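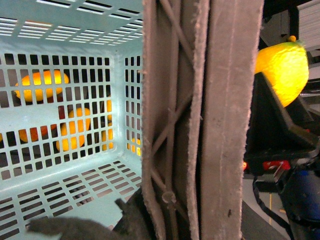
Soft Fingers for Fruit: Is the Cover Worth It?

Final report, shared workshop project
Maya Issa and Piroska Kun
Submitted 15/05/2024

1. What we set out to do

The Gekano workshop has an arm on a mobile base that anybody with a bench pass can sign up for. Our plan was to build a pair of soft-covered fingers for it and use them to move fruit from a plastic crate to a shelf and back. We picked this because it was supposed to be easy. Every write-up we read in December said that compliant fingers with a soft cover "solve" fruit handling, and most of them showed one piece of fruit on a clean table as proof.

We didn't believe it then and we believe it a little less now. The fingers work. What we doubt is how much of the credit belongs to the cover, which is the part that took up most of our time and our glue.

2. The build

The core of each finger is a flexible lattice of crossing strips that bends around whatever it presses on. Our first lattice, which we called Civell after the street the workshop is on, was too stiff and left marks on soft oranges. The second one, Selus, has thinner crossings and a fastener low down on the finger so that the cover can come off without cutting anything. All the results in this report are from Selus.

Over the lattice goes a fuzzy cover, sewn along the back and folded at the edges. We cut the pieces by hand with fabric scissors. A laser cutter would have given cleaner edges, but the workshop doesn't allow this material in it, and after reading the safety sheet we stopped arguing.

The frayed edges are our fault. We trimmed to the line with no hem allowance because we wanted the finger to stay thin enough to go down the inside of a crate wall. The edges started to shed during the first week. Piroska brushed on thinned glue, which stopped the shedding for a day and then made the fibers stand up in hard little points. We left it off the final covers.

3. The camera

A small camera is mounted at the wrist and looks past the finger toward the work. This placement was in the workshop's setup notes and we took it over without thinking very hard. It was the wrong choice for us. Our covered finger is much wider than the bare one the notes were written for, and it blocks the whole middle of the view from top to bottom. Whatever is directly in front of the grip is exactly what we can't see. The detection program, Sengar, which Maya wrote, has to work with the strip on the left and the strip on the right and guess at the rest.

We tried moving the camera outward and lost sight of the crate floor. We tried tilting it up 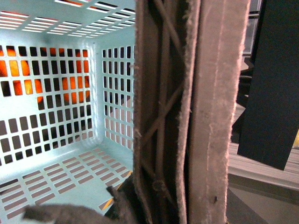
and got a better look at the shelf side, but then the crate walls became the new problem. The crate is slotted on every side, so fruit sitting beyond a wall still shows up through the holes as small patches of orange. To a person this is obvious. To a program looking for orange blobs it is a gift that keeps on giving. Sengar would report a reachable orange, the arm would move over, and the finger would press politely against plastic.

Maya's fix was to reject any orange patch that is broken up by a regular grid. It mostly works, and it has a cost we should be open about: an orange inside the crate, seen partly past a wall, also gets rejected. We traded one kind of mistake for another and picked the one that doesn't push on things.

4. Testing

We ran 100 pick attempts with the covers on and another 100 with the bare lattice. We used the same oranges for both, which in hindsight was careless, as they had been handled a lot by the second set and were softer. We did the covered set first. If the bare lattice looks worse on bruising, some of that could simply be tired fruit.

Dropped fruit was what we cared about most. The covered fingers dropped 2 and the bare ones dropped 4. We have seen other groups turn a gap like that into "half as many drops," and on paper it is true. We don't think it means anything. Run the same test on another day and the order could easily flip.

Apples are a different matter and we did not give them a full test. They are slick and hard, and we expected the cover to help more there. In the few tries we made, it felt like it did – but "felt like" is not a result, and we have left apples out of the comparison.

5. What confused the program
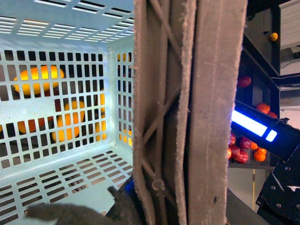 Sengar decides what to pick using color first and shape second. On a plain background that order is fine. In the real corner where we worked, it means the program is asked to sort out several things at once: oranges glowing through the crate wall on one side of the finger and, on the other, a shelf where red apples and oranges sit bunched together on the same level. The part of the arm with the lit blue-and-white strip also reaches in over that bunch, so the fruit it overlaps comes through as odd half shapes. We logged 831 detections over the project and went through them by hand one long evening. The worst of them came from exactly this kind of view, where two pieces of fruit touch and Sengar draws one box around the pair.

We had planned to train it on more shelf images. Instead we told it to ignore any box wider than it is tall, which is crude. It also throws away a single orange lying behind another one. Anyone picking this up should undo that rule before doing anything else.

6. What we would change

Narrower covers, or a cover only on the face that touches the fruit. Wrapping the whole finger looked nice on the bench and cost us the camera view.

A solid-walled crate for testing, at least until the detection is better. We kept the slotted one because it is what people in the workshop really use, and Piroska still thinks that was right. Maya does not.

Fresh fruit for each set of runs, and the two kinds of finger swapped back and forth during the day.

Hemmed edges.

The spare covers and the cutting template are in the drawer under the sewing machine, marked Selus. The Civell parts are in the same drawer and should not be used.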